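Vilém Sýkora repairs other people's translations. He does not like when I say it in this way, but in the end he laughs and agrees. For 19 years he has been correcting the texts which small companies in Griltville send out into the world: menus, instructions for garden pumps, letters to angry customers.

We meet at nine in the morning, because later, he says, his head is already full of commas. He pours tea for both of us and moves a pile of papers from my chair.

"People think that I look for mistakes," he begins. "A mistake is easy. The hard thing is a sentence where every word is correct and still no person would say it."

I ask for such a sentence. He thinks for a while and then quotes from a brochure of the furniture maker Carko: "The chair is glad to receive your weight." He left it in. The owner loved it, and customers wrote that they loved it too.

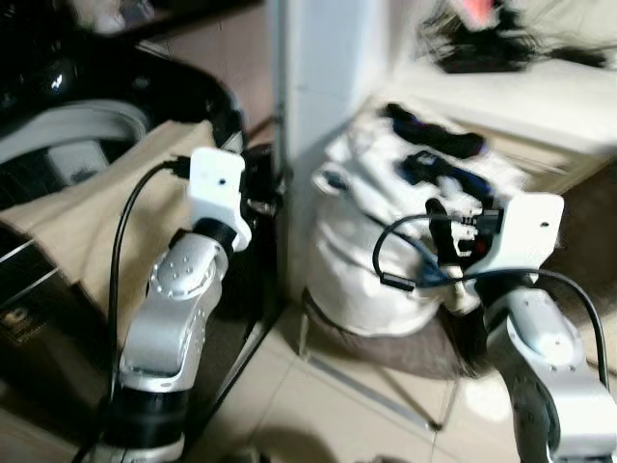
Two arms with silver links and white mounts.

Sýkora came to English late. He was 32 and worked in the office of Vrabec, a printing house, when a colleague became ill and somebody had to read the proofs of a cookbook. The colleague was Vlasta Dvořáček, who later taught him most of what he knows.

"Vlasta gave me a dictionary and a red pencil," he remembers. "The book had 300 pages. I returned it after two weeks and it was red like a tomato. She took an eraser and removed half of my corrections. She said, you are fixing the author, please fix only the text."

This is a difference he still thinks about every day. When a writer repeats a word, is it a weakness or is it his way of speaking? Sýkora reads such places aloud – sometimes five times – before he touches them. If the repetition begins to sound pleasant, it stays.

Does he use a computer for checking? Of course, he answers, a little surprised by my question. He runs the spelling check at the end of the work, never at the beginning.
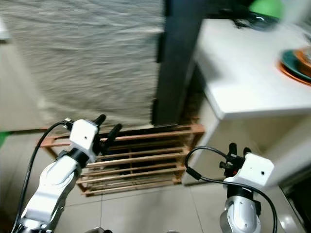

"At the beginning I want to be confused together with the reader," he says. "If the program cleans the text first, I don't see anymore where the writer was tired."

In September he starts a new job, the letters of a family from Ellisine, who wish to print them for their grandchildren. The letters were written in three languages, often in the same line. He has already decided that he will not make them smooth. He will only add the notes, and I should ask him again in spring whether he kept the promise.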